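Write the Rules Before You Buy the Second Gripper

Posted 20 January 2018

Been meaning to get this down for a while. Short version – most places that teach robots by hand have no written rules for the teaching part, and it shows in the data.

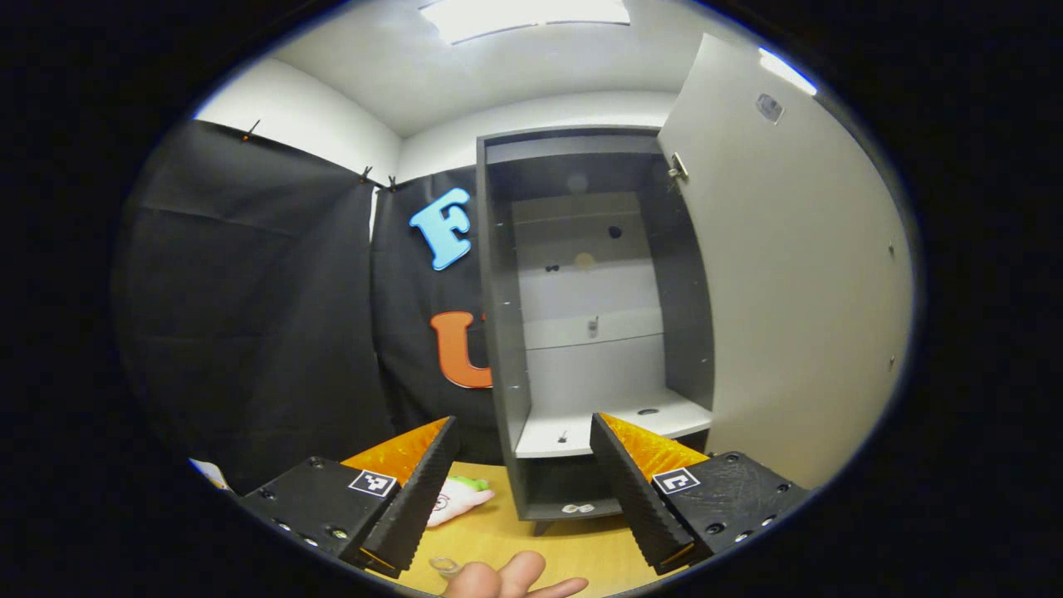
There are standards for the arm. Stopping, guarding, labels on the power supply, who holds the key. Good. Fine. I have no fight with any of that. But when a person picks up a hand-held gripper and does the task themselves so a machine can learn it later, the binder goes quiet. No page for it. People just sort of start.

I spent most of last April going through recordings at Bresley. 532 of them, all household stuff. Open the door, put the thing on the shelf, close the door. Simple. And every person had their own idea of what "close the door" meant. One pushed till it touched. One pushed and then held. One gave it a flick and walked off. None of them wrong, exactly, because there was nothing on paper to be wrong against.

So we threw out a lot. Painful. Weeks of someones work.

Here's what I think should be written down, in any shop, before the first recording. Not a thick document. One page, two if you must.

Start and end. Where does the gripper begin, and when is the task over? Say it in plain words. "Door is shut and fingers are clear of it." A new person should be able to read that and do it without asking.

The free hand. This one gets people heated. Can the operator reach in with the other hand or not? Steady the object, nudge it back, hold the cabinet? I say pick a rule and print it big. My own rule is no, except between recordings. Bevan Whitelaw at Charbonneau says yes, as long as it gets logged, and he has decent reasons – a lot of home tasks are two handed and he doesn't want a pile of data pretending otherwise. I can live with his rule. What I can't live with is half the crew on his and half on mine.

The clutter. Do you clear the table or leave it? Again, either. But decide. If the lids and toys are part of the setup then they are part of the setup, and they should move around on a schedule and not because someone got bored. If they aren't, put them in a bin.

Markers and pads. Check them at the start of each shift. A marker peeling at one corner will still read most of the time, and most of the time is the worst amount. Same for grip pads. When do you swap them? "When they look worn" is not a rule. Put a number on it. We used 40 hours and I don't claim that's the right number for anyone else, only that everybody knew it.

Failures. Keep them, label them. Please. The urge to delete a fumble is very strong, especially when you're tired and your count for the day is low. Which brings me to the count.

Don't pay by the count. Don't post it on the wall either. Grimura did that for 12 weeks and the numbers went up beautifully and the recordings turned to mush – short, rushed, doors left hanging. I know because I was the one who said it would be fine. It was not fine.

Rest breaks. Holding a gripper out in front of you is real work. Wrists, shoulders. Our safety people had a full page on lifting boxes and zero on this. Shirley Nguyen got us to a nine minute break every hour, after a fair bit of arguing, and quality in the last part of the day came up enough that the arguing stopped. I'd put that in writing anywhere, first line, ahead of all the technical stuff.

The pushback I get is always the same. Rules make everyone move alike, and then the robot only learns one way to do it. Fair worry. I had it too. But variety you planned is a different animal from variety you got by accident. You can ask for left side approach on Tuesdays' list and right side on the next – ok bad example, but you see it. Write down the variety as well. Then you know what you have.

Other pushback, it's too early, the tools change every few months, any rules will be stale. Sure. So date the page and redo it. Briten keeps theirs as a single sheet taped inside a cupboard, with cross outs in pen, and it is the best one I've come across. Ugly thing. People read it, though, and when I asked three operators there what ends a recording I got the same answer three times.

I'm not asking for a standards body. That will come, slowly, with a logo. I'm asking the person who runs the room to sit down with the people who hold the gripper, for an hour, and write what they already half agree on. Then have somebody new try to follow it, and fix teh parts where they stop and look up.

If you've got a page like this already and can share it, send it over. I'll take messy ones.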